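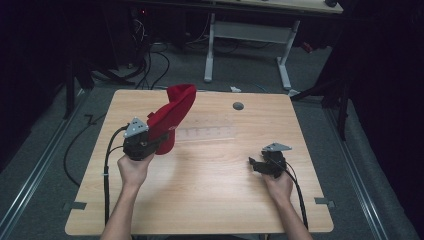

Page last changed: May, 3:40 pm

The textile benches at Cludov have been running since autumn, and several colleagues have asked me to set out how the work of the sorting staff has changed. These remarks are my own and are not a statement of the firm.

Before the Davden program began, an operator on the knitwear line handled garments directly: pick up, open, check, fold, place. The same people now spend part of each shift at a bench with a hand-held gripper in each hand, carrying out those motions so that they may be recorded. A single red knit item can occupy an operator for a good portion of the morning. The target agreed with Clestument was 3,000 usable recordings for the first stage, and the centre closed that stage with 3,061.

The effect on staff has been uneven. Nidia Mosquera, who supervised the folding tables for many years, was asked to write the handling guide, and her judgement on how soft goods should be held now carries a weight it did not formally have before. She has been regraded accordingly. Others found the bench tiring. The grippers ask more of the wrist than a garment does, and the cables must be kept clear of the elbows. After representations from the floor, sessions were limited to 200 recordings per operator, with a change of task afterward.

Afonso Leitão has raised the matter of recognition. An operator whose movements are used to train a machine has contributed skilled labour, and in his view the present allowance does not reflect this. I share that view. Management has undertaken to review the allowance before the second stage, and 3 operators will sit in on the discussions.

No positions have been removed from the line to date. Whether that will hold once the Cordeiro units are installed is a question I have put in writing, and I have yet to receive a reply.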